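December
By the Norkau Technical College news desk

Student team submits home navigation code for Sekov league

The robotics club at Norkau Technical College has submitted its entry for the simulation round of the Sekov league, a contest for student teams writing navigation and object-search software for household robots. The entry was uploaded in December at 4:40 in the afternoon, ahead of the 6:00 cutoff. Results will be posted after the winter break.

The simulation round involves no hardware. Each team receives the same set of virtual apartments and the same robot model, and writes the software that decides where the robot goes and what it looks for. The league then runs every entry on its own servers, using room layouts the teams have not seen. A run is limited to 300 control steps. A run that reaches the limit without a stop command scores zero, even if the robot is standing next to its target.

Norkau's entry is called Pendenon, after the street where the club has its workshop. It was written by five students over one semester as part of the elective in applied automation, which lets a competition entry stand in for the final lab report.

Most of the semester went into perception. The simulator gives the software a camera view and a short text command such as "go to the blue cube" or "go to the television." The software has to decide whether the target is in view, estimate a distance, and choose a heading. When the target is not in view it has to search, and the search uses up steps. 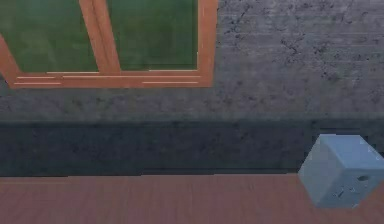 Test apartment used by the Norkau team, with the pale blue cube at right.

Small targets near the border of the view caused the most trouble in early tests. The first detector discarded any region that touched the border, a common shortcut that keeps false matches down. In this case it also threw away correct matches, and the robot would turn away from an object that was already partly visible. The team replaced the rule with a confidence penalty that shrinks as the robot turns toward the region. A partial match now triggers a small corrective turn, and the detector is run again before anything else is decided.

Surface texture was the second problem. The walls in the test apartment have a rough, speckled finish, and the edge filter produced a large number of short segments on them. The students tried a stronger blur first, which also removed the thin edges of table legs. They ended up filtering by segment length and keeping the original resolution. This costs extra processing time per step, but the league scores steps and not seconds, so the change was kept.

Testing was done on two desktop machines in the workshop, running overnight. The final test batch consisted of 600 runs, divided evenly between object targets and room targets. Each run started from a random position and heading. Logs were kept for every run, and the failed ones were replayed by hand the next morning, with one student reading out the step numbers and another marking the first wrong decision. The replay sheets are attached to the project report as an appendix.

Room targets depend heavily on doorways. An open door that swings toward the robot narrows the usable gap, and its panel can hide part of the room behind it. The path planner treats each door panel as a fixed obstacle with a margin on both sides. With the margin set too wide, the planner reported that there was no route between two open doors. With the margin too narrow, the robot model touched the panel and the simulator ended the run. The submitted version measures the gap again at every step and reduces speed when the clearance falls below 30 centimeters. 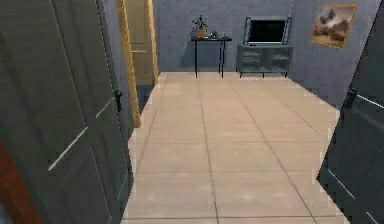
Shared code base with Idahosa

The mapping module was not written from scratch. It is based on code released last year by the student team at Idahosa, another school in the league, under terms that allow reuse with credit. Norkau changed the map cell size and rewrote the part that merges new observations with old ones. In the original, a cell marked as blocked stayed blocked for the whole run. In the Norkau version a blocked cell is downgraded if the robot later sees past it from a different angle. The two teams exchanged bug reports during the fall, and Idahosa has since taken over one of the fixes, a rounding error that shifted the map by one cell after a full rotation.

League rules allow shared modules as long as the search logic is each team's own. Both schools listed the mapping module on their declaration forms.

The search logic in Pendenon works from a table of likely pairings: a microwave is likely to be on a cabinet, a television on a low stand, a plant on a table or the floor. If the target is not in view, the robot heads for the nearest piece of furniture on the list for that target. The table was filled in by hand and weighted from the test logs. It is a plain text file and can be edited without touching the rest of the code, which made it the part of the project that changed most often in the last two weeks.

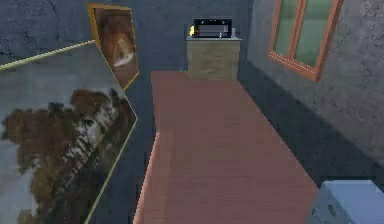

The weights have one known weakness. When two candidates are nearly the same distance away, the robot can switch between them on alternate steps and lose time. A fix was written that holds the first choice for a fixed number of steps, but it was finished after the final test batch and left out of the submission. It will go into the spring version.

Pictures hanging on the walls are handled by a separate check. A painted tree or animal can be picked up by the detector as an object, so any match that lies inside a rectangular outline flat against a wall is ignored. The check also suppresses real objects seen through a window. The team accepted this, as no target in the league's published list is located outdoors.

Teams that qualify from the simulation round go on to a hardware round in the spring, with a wheeled base supplied by the league. Norkau has not entered that round before. The workshop on Pendenon Street would need a clear floor area for practice, and the club has asked the college for the use of the adjoining storage room from January.

The applied automation elective runs again next semester. Students who want to join the Pendenon project can sign up through the course page and should have completed the introductory programming course.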